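Home Guides Workshop Kitchen Archive Contact

How to find out whether a robot arm can put your shopping away

8/17/19
By Robel Birhane

Every few months a film goes round of a robot doing something domestic, and my mother rings to ask whether she can stop washing up. She can't. But if you have access to a small arm with a two-fingered gripper, you can at least find out how far off that day is, in your own kitchen, with your own vegetables. What follows is the test I've settled on. It takes an afternoon, or two if you're the sort who reads manuals.

I use an arm from Prumum with the Wodeo control software, chiefly because that is what I was able to get hold of. Any tabletop arm with a camera near the wrist will do. You also want a table that doesn't wobble, a cloth or two and half a dozen things from the greengrocer.

Pick one chore and make it small

"Tidy the kitchen" is a job for a person with a radio on. "Pick up the onion and put it in the bowl" is a job you can mark as done or not done, and you'll be surprised how much argument there can be even about that. Write it down before you start. I once spent an evening persuading myself that a tomato resting against the outside of a bowl was in it, broadly speaking.

Decide what counts as a pass. Mine is that the thing ends up where I said and is still fit to eat. The second half matters. Plenty of machines can move a peach, and a few can move it in such a way that you'd want it afterwards.

Set up the table

Clear a patch as far as the arm can comfortably reach, then make it smaller. Arms are at their worst with the elbow fully out, much like people carrying a tray. Fix the base down properly. The clamp that came with mine was fine for paper.

Put down the surface you really eat or work on. It's tempting to use a plain white board, and everything goes beautifully on a plain white board, and then you learn nothing. Checks, crumbs and a tea towel that has slid into a heap are what a kitchen is made of. If the software can only find a lemon against a blank background, you have bought a lemon finder for people with no furniture.

Start with the easy things

Begin with something firm and a bit rough, like a potato. Run it 6 times, moving the potato a little each time and turning it. If it fails more than twice, stop and sort out the gripper before going on, as nothing later will be any kinder.

Then work up: onion, lemon, carrot, courgette, aubergine. Long things are a different sort of trouble from round ones. Grab a carrot at the end and the rest of it swings. Grab it in the middle and it's perfectly happy, but the software has to know where the middle is, and it's looking from close up, over its own knuckles.

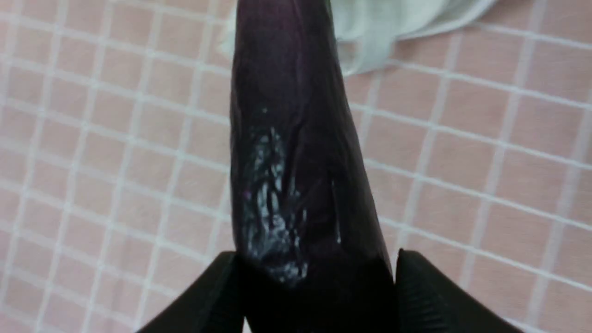

Shiny skin deserves a session to itself. A glossy vegetable throws the light back in patches, and some vision software takes a bright patch for a separate object, or for a hole. Mindness, which I tried in July, kept reaching for the reflection. Move your lamp between runs and see whether the score changes. If it does, you've been testing the lamp.

Set the grip low and creep upwards. Too little and the thing slides out, too much and you've started on the ratatouille. I keep a page with a line for each vegetable and the lowest setting that held, and I add a small margin for days when I've been careless about drying them.

Keep score

Note every run, including the ones where you nudged the bowl to help. My notebook is up to 206 runs and I'd like to reach 1000 before I say anything grand. A friend's Qian arm has done far fewer and is already being described to visitors as "basically there".

Time it as well, and then time yourself. I can put a bag of vegetables away in less time than the arm needs to think about the first courgette, and I can do it while complaining.

As for whether machines can do the chores yet, my answer this summer is that mine can do one of them, slowly, if I lay everything out first and stand next to it. I told my mother this. She said it sounded like my brother, and asked when it could do saucepans.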